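What the Picking Cell Leaves Behind

The returns floor at Brarkbridge used to run on 10 sorters per shift. Mixed goods came in by the tote, and a person took each item out, looked at it and put it where it belonged. Since July most of the first pass has gone to a robot cell supplied by Grerley. Much of the talk on the floor has been about headcount. I think the job description deserves more of it.

A mixed bin is a hard case for a machine. Cups, spoons, toy blocks and soft or lumpy shapes share no common grip point, and they overlap. The KUKA arm has to select one item, approach it at a workable angle and clear its neighbors. A sorter does this without thinking, which is why the skill was never written down or paid for.

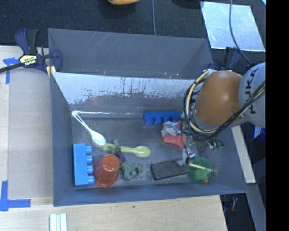 What the sorters do now

At Brarkbridge the cell handles 385 items an hour on a good run. In one week it logged 163 stops that needed a person. Each stop is short, but it comes without warning, and the operator must read the fault, clear the bin and restart. Two people cover this work across four cells. It is lighter on the back and heavier on attention.

The pay grade has not moved. Management at the Ustport site classed the same role as technical from the start and gave each operator 34 hours of training – on paid time. Brarkbridge gave a morning and a laminated card.

I have no objection to the cell. My objection is to counting a stop as machine downtime and leaving the person who ends it out of the figures. The shift report should carry a line for interventions, by operator, and the grade should be set from that line.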